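**Gillespie Mackay**
23 Nov 2025

1/ Notes on rebooking after a missed connection, written up because three people asked me the same thing this month. Single ticket, two legs, first leg late. Everything below assumes both flights are on one booking reference.

2/ Itinerary was Escombe to Kodstead, change, then Kodstead to Sundqvist. Published connection was 55 minutes. The minimum connecting time at Kodstead for that terminal pair is 45. The booking system will sell you anything at or above the minimum, so a legal connection can have very little slack in it.

3/ Inbound pushed back 22 minutes late. We made up none of it. Add 12 minutes waiting for a stand at Kodstead and the connection was down to 21 before the doors opened. Seat row matters here. I was in row 27 and there was no rear stair.

4/ Gate for the onward flight closed 20 minutes before departure. Arithmetic done while standing in the aisle with a bag on my shoulder. I walked it anyway, for the timing. Stand to gate, including the passport desk, was 14 minutes at a normal pace.

5/ The rebooking had already happened. The airline's system drops you from the onward flight once it decides you can't make it, and moves you to the next one with a free seat. The app showed the new flight before I was off the aircraft. The email came an hour later and had the old gate on it.

6/ Check what you've been moved to before you queue. I was put on the 07:10 the following morning. There was a 21:35 the same evening on a partner carrier. The automatic process looks at its own flights first and, as far as I can tell, stops when it finds one.

7/ At the transfer desk, ask for the flight by number. "Is there anything earlier" got the person ahead of me a shrug. "Can you see space on flight 704 tonight" got me four minutes of typing and a seat. Have the number ready and the departure time as well – some desks search by one and some by the other.

8/ If they move you to a partner, ask for the ticket to be reissued, and wait until it is. A seat reservation without a reissued ticket looks fine in the app and fails at the gate. The thing to look for is a new ticket number, usually 13 digits. Photograph the screen or get it printed.

9/ Bags. Mine had been tagged through to Sundqvist and stayed tagged to the original flight number. The desk can send a message to have it moved, but it doesn't travel just because you do. Ask them to read back the tag number. Mine was read back with two digits swapped.

10/ The bag arrived a day after me. I filed the report at the arrivals desk before leaving the hall, which took 30 minutes, most of it queue. Filing later is possible but several carriers treat it as a different process with a shorter list of things they'll pay for.

11/ Expenses while the bag is missing: keep itemised receipts. Card slips showing a total only were rejected. Toiletries, one shirt and a launderette wash were accepted. A second shirt was queried and then accepted when I pointed at the dates.
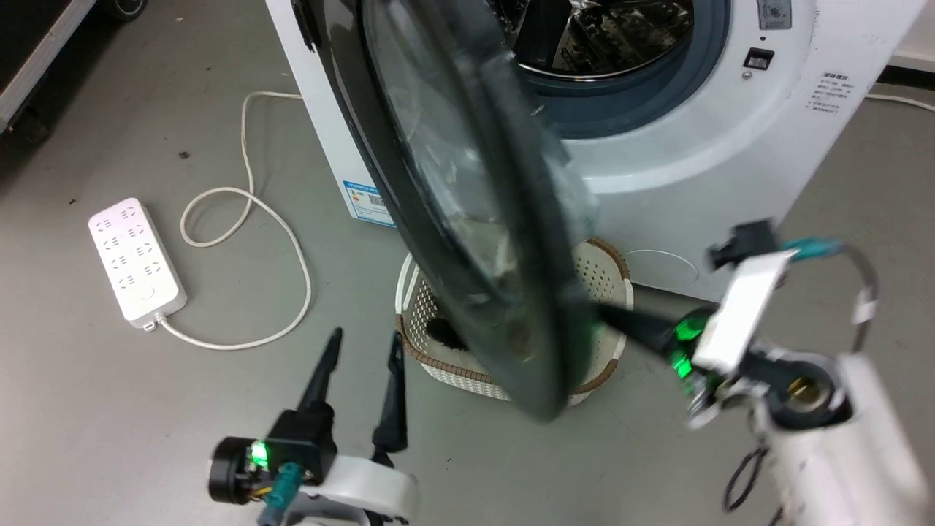
12/ Meal voucher was issued without asking, for use airside only. Half the places airside had their shutters down by 20:00. If you expect to go through passport control, spend it first. It stops working on the other side.

13/ Kept a log of all this in Timico, one line per event with a time against it. Scheduled time, actual time, who said what. The claim form asks for most of these and it is tedious to rebuild them from memory a week later.

14/ Delay compensation is separate from expenses and goes on a separate form. It runs on arrival time at the final destination, meaning doors open, not wheels down. There was a nine-minute gap between the two at Sundqvist. I noted both.

15/ For next time I'll book the earlier first leg and sit in Kodstead for two hours. Same fare on the dates I checked. Expenses claim is paid, compensation claim still shows as "in review". Will add a post when that changes.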